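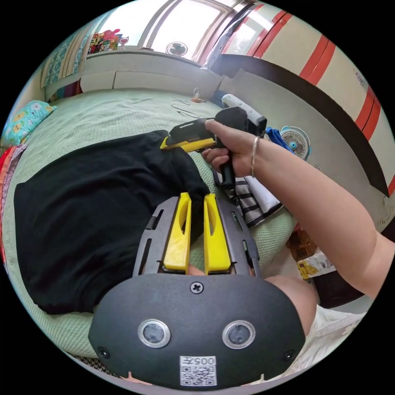
Step 2: Teach the labeller to tell your two grippers apart

If you've come straight from step one, welcome back – put the kettle on, as this part rewards a bit of patience. Folding on a bed is a lovely hard case for the Werkitz tracker, with black cloth soaking up the light, a bright window behind and a second gripper reaching into view from the right.

Open your session in Tetness and set the sample rate to 8 frames a second. Draw a mask over the near gripper first, right down to the label with 005 on it, and save it as "self". The yellow fingers stay in pretty much the same spot of every picture, so you'll only need to do this once (hooray!).

Now tag the far gripper as "other" and run the matcher. I start with a threshold of 86 and nudge it down by 2 at a time whenever the dark cloth swallows an outline. Tegwen Bevan likes to begin lower and work up, and her results are every bit as good as mine.

Once the colours of both outlines look steady, export the first 800 frames and go on to step 3, where we'll line up the two paths.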